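¿Merece la pena curar una sartén de hierro en el horno?
Última actualización: abril de 2018

mekonnen71
Llevo años leyendo que hay que dar seis capas de aceite de linaza a 250 grados. Lo hice, gasté 4 tardes de horno y a las dos semanas saltó como pintura vieja. ¿Alguien lo ha probado de verdad o todos copiamos el mismo blog?
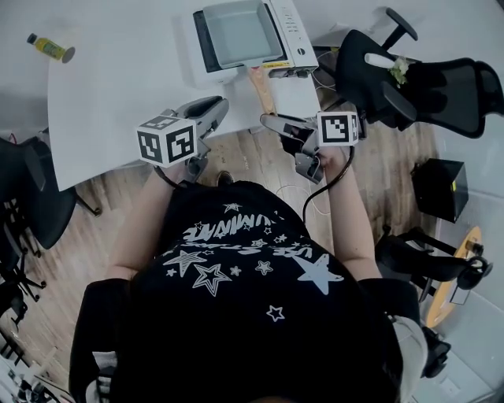
Y no me digáis que puse demasiado aceite, que lo quité con un trapo hasta que parecía seca.

Ayana Derese
Pues pusiste demasiado aceite :) Yo uso girasol, una capa, una hora. Va bien desde julio.

rokard_1334
Va bien porque fríes en ella, no por el horno. La mía no ha visto un horno en su vida. Patatas, tocino y a correr.

Ayana Derese
¿Y los huevos no se te pegan?

rokard_1334
Al principio sí, claro. Como a todo el mundo, aunque luego cuelguen el vídeo del huevo patinando con medio dedo de mantequilla.

Mingxuan Kang
No estoy de acuerdo. Una capa de horno evita que se oxide los primeros días, sobre todo en sitios húmedos. Lo de las seis capas sí me parece un cuento.

mekonnen71
Eso me lo creo más. Voy a rascarla con estropajo de acero y dar 2 capas de girasol. Si vuelve a saltar, la vendo.

Temas recientes
Jabón en el hierro: otra vez
Piedra de afilar Skesow, ¿vale lo que cuesta?
Mercadillo de Esturville: cacharros usados

Usamos cookies propias y de terceros. Si sigues navegando, aceptas su uso.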